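July 13, 2026

Back in the simulated apartment all day. Gwilliam wants 1665 clean examples before September and we have 1461, if you believe the counter, which I don't. It counts a run as good when the arm stops where the script thought it would stop. I have watched enough of them to know what that's worth.

The desk again this morning, with the phone.

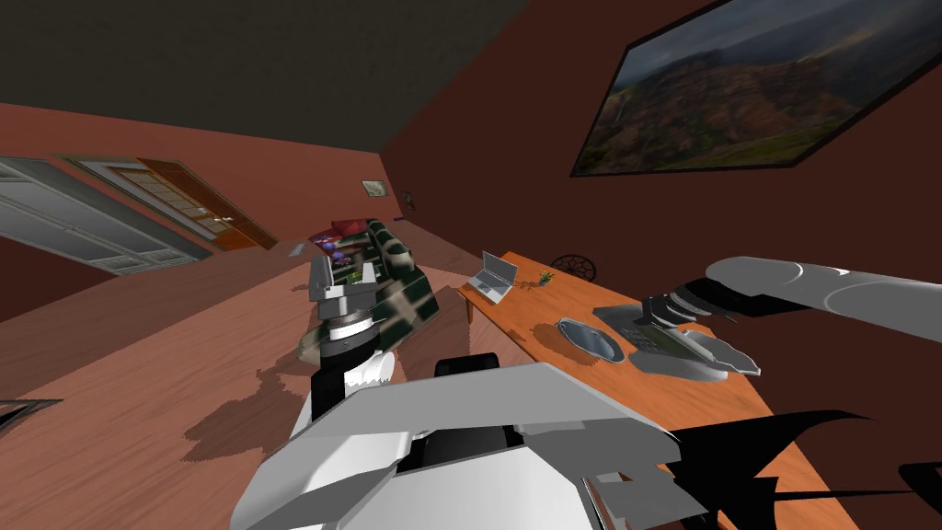 Nerys Wogan
Demonstration lead, Rakville

I threw out 42 runs before lunch. Most were mine. You get tired, you drive the arm in the same lazy curve every time, and then the model learns my lazy curve and somebody in the Norkico meeting calls it a skill. I asked again whether anyone has checked how different the runs are from each other. I was told the variety comes from the rooms. Fine, but a maroon wall doesn't teach a hand how to pick anything up.

Gririson is supposed to sort the good from the bad by itself now. I gave it 2 runs I'd have deleted on sight and it passed both. 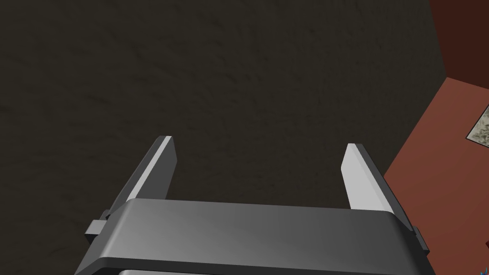 So I'm still doing it by eye, and writing the reason next to each one, which takes longer than the driving. The notes field only holds one line. I've asked for a bigger one.

What bothers me more is the real arm. All of this is meant to carry over and I haven't seen a single test that convinces me. Maybe the next batch will. I'll do the drawer set tomorrow if the server is up, and I want the wrist view saved at full size this time.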